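February, getting on for midnight

My wrists hurt in a completely new place and I am so happy about it. Today was my first full day on the remote rig and I have to get it down before I sleep, because I'll forget how strange the morning felt.

So. Nuria set me up a little after nine with the hand controllers and the headset, and said I could crash into anything I liked until lunch. In the simulator there's nothing to break, which I knew, but my shoulders didn't know it. I held my breath for the whole first attempt! I'd start to lower the hand, get close to whatever I was after, and then hover there like somebody trying to park a borrowed car. She let me go on like that for a while and then told me the model will learn the hovering too. If I dither over a thing for four seconds, it will dither over a thing for four seconds, forever, with great confidence. That got me moving.

The grip is on the trigger and the wrist follows mine, with a scaling factor that makes my big movements small. I kept wanting to lean in with my whole body to see better. Once I walked straight into the desk. (Small bruise, left hip, no regrets.)

By late morning we'd moved to the food bin, part of the Storness set, where the job is to pick things up out of a deep container and get them clear of the walls. It's the view from the wrist that does you in. You look out past the fingers, whatever you're holding fills half your sight, and the walls are so black that I lost all sense of how deep I was. I learned to watch the corners for that. And the objects don't care what size they ought to be or where a sensible object would stay, so you stop thinking about kitchens pretty quickly and think about edges and gaps instead. I've never looked so hard at a kiwi in my life. 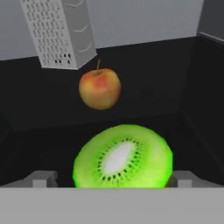

Majdi Haddad wrote in the shared log after lunch that I'm closing too early. He'd gone through my morning's runs and said the fingers should be level with the widest part before I touch the trigger, and that I should pause the wrist and squeeze as two separate things for now, and blend them later when I'm not thinking about it. He also said to keep my bad runs and tag them, as long as I tag them truthfully. I was a bit stung for maybe a minute. Then I tried it his way and the very next pick felt like picking something up, the way you do at home without noticing. I said "oh!" out loud and Nuria laughed from the other side of the room.

After that the afternoon flew. I did the apple over and over. I like the apple. Round things forgive you on angle but punish you on height, and the grater is exactly the other way around, all flat sides and tilt, so you have to bring your own wrist over until your elbow sticks out like a chicken wing. I tried it left-handed for fun and the run was terrible, and I tagged it terrible.

The target for the batch is 500 good runs and when I logged off the counter said 532, everyone's put together, mine included. Nuria says the extra ones are padding for when the checks throw some out. She started the training job on Zultow before she went home, so it will be chewing on our hands all night. I keep thinking about that! Some little habit of mine, the way I come in slightly from the left, could be in there tomorrow, done by something that has never met me.

Things to remember for tomorrow:
Raise the chair. Elbows were too low all day.
Breathe out on the way down.
Ask Majdi whether he wants the slow runs trimmed or left alone.
Take the headset off every hour, even when it's going well – especially then, my eyes were like sand by 2.
Bring a real lunch.

I also want to ask when I get to try guiding the real arm by hand, the one in the Alemneh room. Nuria says you take hold of it above the wrist and simply walk it through the job, and it's heavier than you expect for the first few seconds and then it isn't. She made it sound like dancing with an uncle. Maybe next month, if my tagging holds up.

Called Mom on the way home and tried to explain what I'd been doing. She asked if the robot was a good student. I said ask me in the morning. Made toast, dropped the knife, picked it up again and caught myself checking my fingers were level first.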